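Sawatzky open day, simulation demo. Speaker notes, 3 parts.
Tuesday, April 15, 2025

PART 1. TASK
Welcome visitors. State that the demo runs in simulation; the hardware cell is on the Gundby tour.
Task: trays on a flat work sheet, one arm, one slotted rack. Tray position and angle change with each run.
Point out the rack at the back right. Slots are horizontal, so a tray has to arrive level.
Let the view stay up while people find seats.
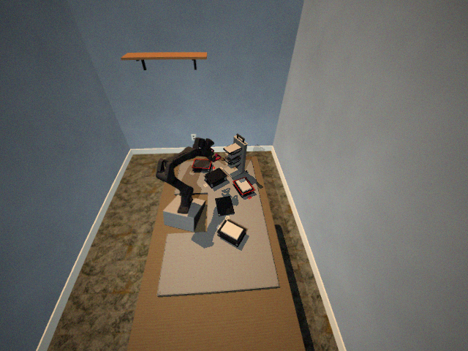

Stavero asked at the February rehearsal why the trays are not simply lined up first. Answer if it comes up again: a fixture would remove the part of the problem we want to test.
Batch size is 2000 runs per layout set. Do not quote success rates; Priseck is still checking the logs.

PART 2. CLOSE VIEW
Switch to the gripper view. Pause before talking.
Mention the red fingers, open frames with the board showing through one of them. The curve in the board outline is in the view; measurements are taken after correction.
Shadows fall across several trays. Lighting is varied on purpose, and edge detection has to cope.

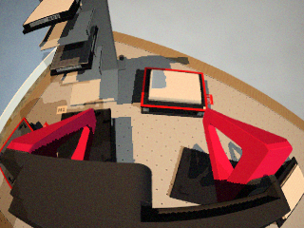

QUESTIONS AND HANDOUTS
Expected: cycle time, cost, why a rack. Cycle time is on the handout. Refer cost to the Priseck desk.
If asked about run 628, say it is under review.
Leave the last view on screen. Next group enters by the side door.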